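4. Discusión

4.1. Qué mide el índice de remontada

El índice Zalier se presenta como una medida de la capacidad de un equipo juvenil para sobreponerse a un marcador adverso. Los resultados de la sección anterior invitan a una lectura bastante más modesta. De los 31 partidos del torneo de Brellgate incluidos en la muestra, en 23 el equipo que ganó tenía ya mejor clasificación previa que su rival. Un equipo superior que empieza mal y acaba ganando obtiene en el índice una puntuación elevada, aunque lo único que haya hecho sea volver a su rendimiento habitual. Llamar a eso carácter competitivo nos parece, como mínimo, prematuro.

El manual del índice sostiene que la corrección por nivel del rival resuelve el problema. No vemos cómo. La corrección se calcula con los puntos anotados en el mismo torneo, de modo que la variable que debería servir de control contiene el fenómeno que se quiere explicar. Cuando sustituimos esa corrección por la clasificación anterior al torneo, la asociación entre el índice y los resultados de la temporada siguiente se debilita hasta quedar dentro de lo que produce el remuestreo al azar.

4.2. El relato y el acta

Buena parte de la autoridad del índice procede de ejemplos memorables. El más citado en las crónicas es la semifinal que ganó la academia Hodžić tras ir por detrás al descanso, atribuida casi sin excepción a la intensidad defensiva del último cuarto. El acta cuenta algo menos épico: el rival perdió a su base titular por faltas personales y falló tiros libres que había anotado con regularidad en los encuentros previos. Ninguna de las dos circunstancias demuestra que la defensa no influyera. Tampoco permiten aislar su efecto, y el índice le asigna el mérito por entero.

Conviene recordar además que las crónicas se escriben cuando ya se conoce el ganador. Un parcial favorable en el tercer cuarto se describe como punto de inflexión si el equipo gana, y apenas se menciona si pierde. La codificación manual de «momentos decisivos» que alimenta la versión ampliada del índice se hizo a partir de esos mismos textos. Los codificadores no trabajaron a ciegas respecto al resultado, y el acuerdo entre ellos, que se ofrece como garantía de fiabilidad, puede reflejar simplemente que todos leyeron las mismas crónicas.

4.3. Objeciones previsibles

Se nos dirá que los entrenadores reconocen a los equipos que saben remontar. Es posible. Los entrenadores reconocen muchas cosas que luego no aparecen en los datos, y también algunas que sí aparecen; la cuestión es si este índice distingue entre unas y otras. En la simulación descrita en el apartado 3.4, con rachas generadas al azar y plantillas de idéntico nivel, el índice clasificó como «remontadores» a más de 100 equipos ficticios.

La segunda objeción se refiere a la calidad del registro. El programa Firkard, con el que se anotan las posesiones, redondea el tiempo al inicio de cada jugada y agrupa las interrupciones breves. Para un recuento de rebotes esto carece de importancia. Para un índice que pondera cada canasta según los segundos restantes, la tiene, y el manual no ofrece ningún análisis de sensibilidad al respecto. El nuestro, limitado a los partidos decididos por 3 puntos o menos, altera el orden de los equipos situados en la zona media de la tabla y deja intactos los extremos.
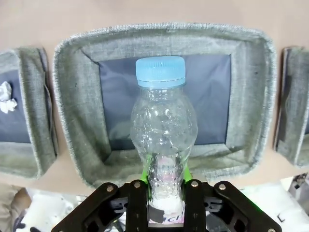
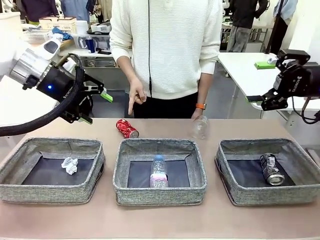
Figura 2. Botella de plástico transparente.
Departamento de Análisis del Deporte Formativo · Sección de Baloncesto

4.4. Limitaciones

Nuestra muestra procede de un solo torneo y de una sola categoría. Las clasificaciones previas que usamos como referencia tienen sus propios defectos: premian a los programas que viajan más y tardan en recoger los cambios de plantilla. No descartamos que una medida mejor construida encuentre diferencias estables entre equipos a la hora de recuperar desventajas. Con los datos disponibles no las hemos encontrado, y quienes emplean el índice para seleccionar jugadores deberían aportar pruebas obtenidas en temporadas distintas de aquellas con las que se ajustó el modelo.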